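Aug 29, 2026

Okay, trial kit day two, and I have opinions! Nolteck wants an answer by November on whether we keep the Pirano package (arm, gripper, wrist camera, the software, up to 40 hours of phone support) and I've been told my vote counts, so I'm writing things down while I still remember them.

Setup was easier than I feared. Teemu had the arm talking to the laptop before I'd finished my coffee, and the teaching screen is really nice, big buttons, plain words. The manual, on the other hand... whoever wrote chapter 7 has never met a customer. Nusrat read one paragraph out loud to me and we both just laughed.
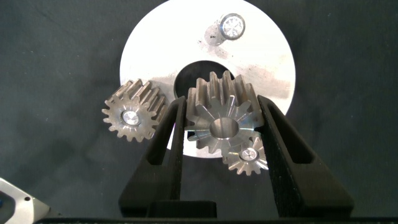 Grip force is the setting I spent most of my day on. It goes from 2 to 80 and the default is way too timid for metal parts, at least to my taste, so I kept nudging it up and writing the numbers on my hand like a kid. I love the wrist view for this. With the big gear between the fingers I can check the angle of the teeth, and I can see the peg standing up behind it on the white plate too, so I'm not guessing where everything is. I did find the shiny metal hard on my eyes after a while. Must ask Rizwan if the display has a dimmer theme.

The price is still what bugs me. The Esteo quote was lower, but they wanted extra for the camera and extra again for training, and by the time Shazia added it all up on her phone the gap was pretty small. She's leaning Pirano. Onni is leaning toward whoever answers the phone first, and I can't say he's wrong!
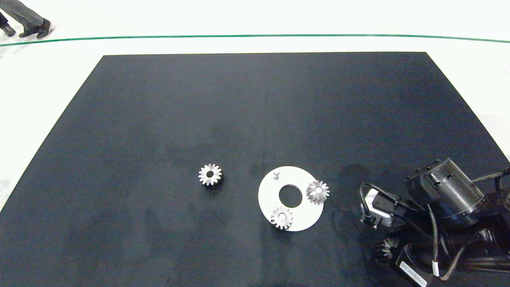

Gears and plate out on the big blue mat, with the arm at work.

Tomorrow I want to try the slow mode and figure out how to save my grip settings under a name, because right now they all go in as "new new new." Also need to bring a longer extension cord and wash my hand.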